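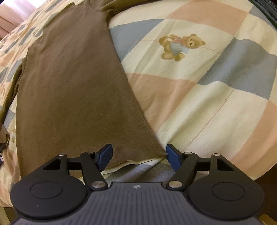
Hedvig Lindqvist objects that a policy trained on hand-held gripper data has no business working on an arm, because the arm never appears in training. The objection is fair, and most of this unit deals with it.

Courses > Robot Learning > Unit 6: Deformable Objects > Notes

6.1 What is recorded

In hand-held collection the operator moves the gripper directly and the camera rides on it. Each time step gives a wide-angle view, a six-degree-of-freedom pose and a jaw width. Joint angles are absent. The pose comes from visual-inertial tracking and is reliable only up to an unknown starting frame, so actions are stored relative to the current gripper pose.

Lindqvist's point then splits into a visual gap and a kinematic gap. The visual gap is small if the same fingers and camera mount are used on the arm. The kinematic gap is handled after collection: trajectories that the target arm cannot reach, or cannot follow at the recorded speed, are dropped.

6.2 Why garments

A rigid object has a pose. A shirt has no compact state that can be labeled by hand, and two heaps that look alike may need different grasps. Hems, cuffs and corners are useful grasp points, but folds hide them. The Umgate set used in the lab has 158 demonstrations of shirt handling on beds; 17 are held out for testing. Split by session – never by frame – or near-identical views end up on both sides.

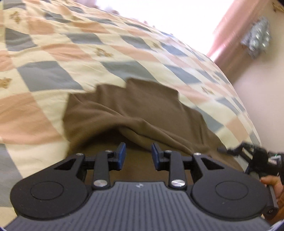
Fig. 6.2. Brown garment in a heap on patterned bedding, gripper jaws apart.

6.3 Two grippers

With 2 grippers the policy also needs the pose of one relative to the other. Both trajectories must therefore share a map. Tamura's variant drops this term and predicts each side separately; it does well on single picks and poorly on spreading, where the cloth couples the hands.

Timing matters too. Camera latency and jaw-width latency are measured separately and the streams aligned before training. At run time, commands are sent early by the measured delay of the arm.

Exercise: retrain the baseline with absolute actions and compare held-out error. Report both grippers separately.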